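4 Washing knits and lightweight cotton

This section covers the Gentle Knit program on the Treltwood front loader. For towels, sheets and work clothes, see section 3. For wool marked hand wash only, use the Wool program in section 5.

4.1 Before you load

1. Check the care label. If it shows a crossed-out tub, do not machine wash.
2. Empty the pockets and close any zips.
3. Turn printed or dark garments inside out.
4. Lay each garment on a table and look over the collar, hem and underarm seams. Treat any marks now, as a warm wash can set them.
5. Sort by colour. Grey marle can go in with other mid-tones but should be kept away from new black or navy items for the first few washes.
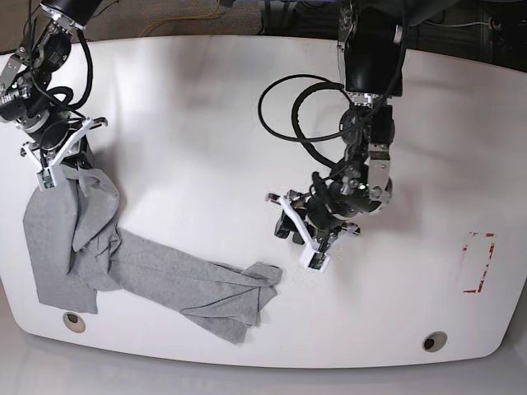 Grey cotton garment on a white table. Check knits on a flat, pale surface.

Note: Loose threads should be trimmed with scissors. Pulling them can open the seam.

4.2 Adding detergent

1. Pull the dispenser drawer out until it stops.
2. Pour liquid detergent into compartment 2. For powder, lift out the blue insert first.
3. If you use softener, pour it into the compartment marked with a flower. Do not go past the MAX line.
4. Push the drawer fully closed. The program will not start with the drawer ajar.

Caution: Do not put bleach in the drawer when washing elastane blends. It weakens the fibre and the damage can't be reversed.

Soft water needs less detergent. If you see suds on the door glass after the final rinse, halve the dose next time and run the Extra Rinse option once.

4.3 Choosing the settings

1. Turn the dial to Gentle Knit. The display shows the default temperature and spin speed.
2. Press Temp to change the temperature. Cold suits most T-shirts.
3. Press Spin to lower the spin speed if the load includes anything loosely knitted.
4. Press and hold Delay to set a later start — useful if you are on off-peak power. The longest delay is 1440 minutes, shown on the display as 24 h.
5. Press Start. The door locks after a few seconds. 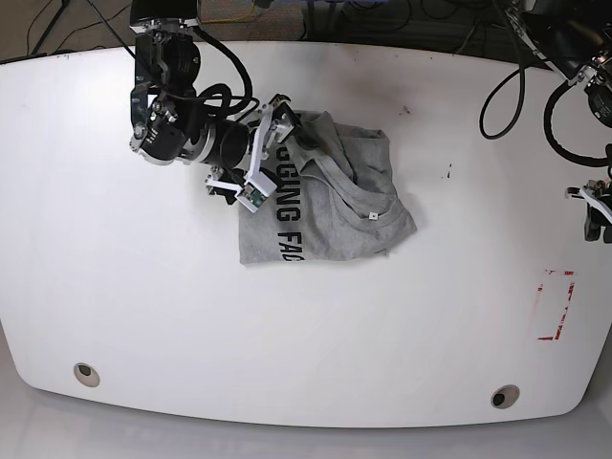 To add a forgotten sock or shirt, press Pause and wait for the lock symbol to go out. If the symbol stays lit, the water level is too high for the door to be opened safely and the item will have to wait for the next load.

Caution: Never force the door. The latch is not covered by the Treltwood warranty if it has been levered.

4.4 Unloading and drying

1. Take the load out as soon as the program ends. Knits left in the drum crease badly.
2. Support the full weight of each garment with both hands. Wet cotton stretches if lifted by the shoulders.
3. Shake it out once, then smooth the seams by hand.
4. Peg T-shirts by the hem, or dry them flat in the shade. Full sun fades marle and dark dyes.
5. Leave the door and drawer open so the drum can air.

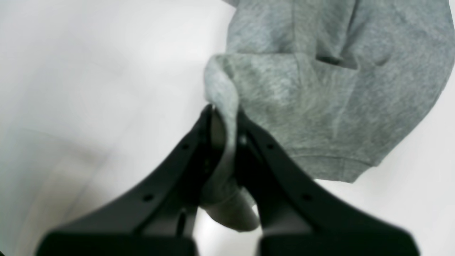 Heather-grey knit against a plain white surface.

If error code E13 appears during the spin, the load is out of balance. Open the door once it unlocks, spread the items around the drum and select Spin Only. A single heavy item may need a towel added for balance. If E13 comes back on an evenly spread load, check that all four feet are firm on the floor (see section 2, Levelling).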